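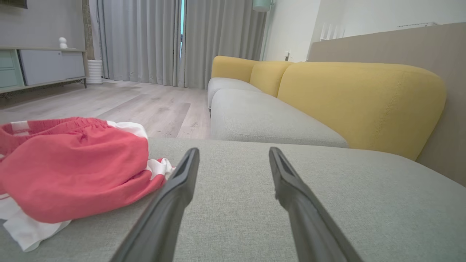
Which fingers should stay on the Wutumora wrist for soft goods, the grooved pair or the Skonosetti pads?
The grooved pair, provided the closing force is capped at 60 per cent and the controller is on the May firmware.

On the Stinon list at 2:15 pm, an earlier poster wrote:
> We ran the Skonosetti pads against the stock fingers on folded towels and
> lost more picks with the pads. Same arm, same Tymoshchuk controller.
> Is it the pad or the approach speed? Logs cover 1,391 cycles.

I'd look at speed first. The pads have a higher coefficient of friction, so they drag the top layer sideways if the wrist is still travelling at contact. Stock fingers forgive that. Drop the last 600 ms of the descent to quarter speed and rerun both sets on the same towels.

Also check the jaw zero. The pads are 2 mm thicker per side and the Tymoshchuk doesn't re-home after a finger change unless you tell it to. Ours reported a closed grip on nothing until we did.

If the numbers still favour the stock fingers, post the force traces, preferably unfiltered. The wrist camera offset shouldn't matter, but note which bracket you've got.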